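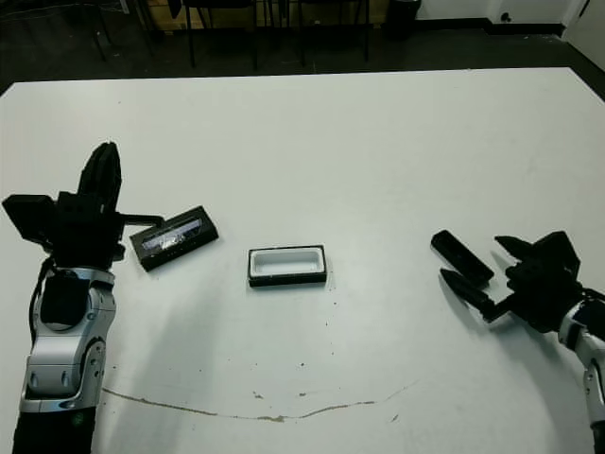
Glare is a measurement problem before it is a comfort problem, and most of the advice I read on home lighting skips the measuring. My interest is the workroom, where I have been trying to get even light over a flat surface without hot spots. The color of the surface matters more than the fixture. A large white table like this one sends a good share of the light back up at the ceiling and the walls, while a dark floor beyond it gives back very little, so the eye keeps adjusting each time it crosses the far edge. I wanted to know how large that step was in my own room.

The meter is a secondhand Erkitz with a cosine-corrected head. I checked it against Kenna Kerr's newer one and the two agreed closely enough that I stopped worrying about it. Target at the work surface was 500 lux. With the original ceiling panel I got 478 at the center, which sounds fine until you move to the corners, where it dropped by almost half.

First change: the single panel came down and two Pindano linear fixtures went up, parallel to the long side of the bench, each set slightly outside the bench line. Center reading went down a little. Corners came up a lot. I would take that trade every time.

Second change: diffusers. The clear covers gave a bright stripe on anything glossy, including the ruler I use most. Opal covers cost some output and removed the stripe. Daichi Chiba suggested prismatic ones, which keep more of the light, but I found the pattern distracting on polished metal.

Third change: a lighter mat on the floor along the back of the bench. It did almost nothing on the meter. My eyes are less tired by 9 p.m., but I also stopped working as late in April, so I can't separate the two.

Dimming is still unresolved. The driver flickers at the low end, visible if you wave a pencil under it. Reiko Tsuji has lent me a different driver to try, and I will post readings at full, half and minimum once it is wired in.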